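Tarkus hand-held gripper pair, for teaching fold-and-stack arms

Okay, product page time, and since Kimie Yoshida told me I write these like I'm talking to my sister, I'm just going to lean into it. Hi! I run the folding side at Plinow, we do towels and linens for small guesthouses and salons, and I also write up the gear we sell on to other laundries once we've lived with it ourselves. The Tarkus pair is the one I get the most email about, so I've made this page longer than the others.

What you get is 2 grippers, one for each hand. You hold them, you fold with them, and your folding gets recorded so a folding arm can be trained on it. The arm itself is a separate purchase (ours is the Sastry bench arm, ask me about it, I have opinions). You can do the teaching anywhere there's a table and a towel, and a lot of ours gets done in ordinary rooms with ordinary furniture, well away from the noise of the dryers.
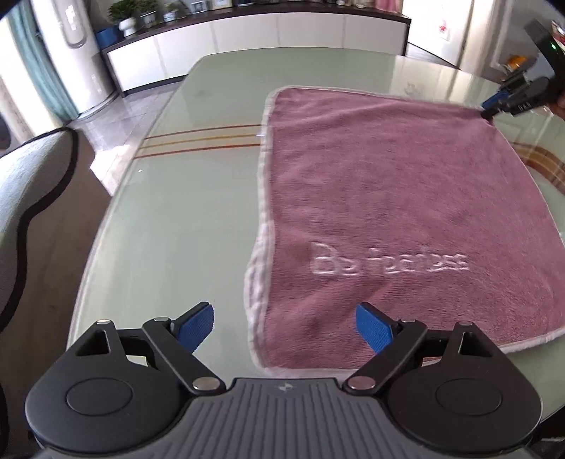

Pink towel on the glass table, far right corner pinched by the second gripper.

Corners are where you'll spend your first afternoon. Your own fingers find a corner without asking you, and with these you have to go get it on purpose. I was awful at it! I kept grabbing an inch too far in and dragging the whole towel sideways. Come down flat, close slowly, then lift. The pads are blue and textured and they're the one part I'd call a wear item, so order a spare set with the kit and save yourself the second shipping charge.

Now, the part people really write to me about: what happens to the folders. I can only tell you how it went with us. Before the arm, folding was a full shift standing at one bench, and my shoulders knew it by the time I got in the car. These days the arm takes plain hand towels and the flat bath towels, and we do fitted sheets, robes, anything with a stain to look at, anything that comes out of the dryer in a knot. Kimie moved over to teaching and checking, with a raise (she asked for it in writing before she'd touch a gripper, smart woman). Our evening crew now finishes at 7 most nights, which for the two with little kids was the whole argument.

It wasn't all sunshine. The first month was slower than doing everything by hand, and a couple of people felt like they were being asked to train their own replacement. I think they were right to say so. We sat down and agreed that teaching hours are paid hours, and that whoever records a fold gets a say in whether it's good enough to use. If you buy this kit, please have that talk before the box shows up.

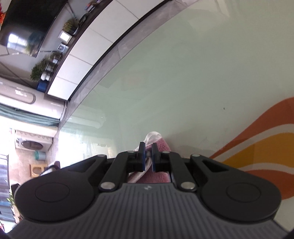
A fuzzy pink and white towel bunched up at the fingers.

Thick terry deserves its own practice time. It bunches, it springs back, and a grab that works fine on a tea towel can leave you holding one layer when you wanted both. We recorded 105 folds on bath towels before I was happy handing them over, and a good chunk of those were me re-doing my own bad ones. Record the messy starts too. Towels don't arrive neatly laid out in real life, and an arm that has only met tidy ones gets lost fast.

Good to know before ordering

Item number: 2241
In the box: 2 hand-held grippers, pads fitted
Sold separately: spare pads, Sastry bench arm, Kultent carry case
Hands: the weight takes getting used to, so swap people often and take breaks
Training: one morning with me or Kimie, at your place or ours

The Kultent case is nice but you don't need it if the grippers stay in one building. We had ours in a dresser drawer until January.

Send me a note with what you fold and how many people you have folding it, and I'll tell you if I think it's worth your money. For a really small place it might not be, and I'd sooner sell you a better bench.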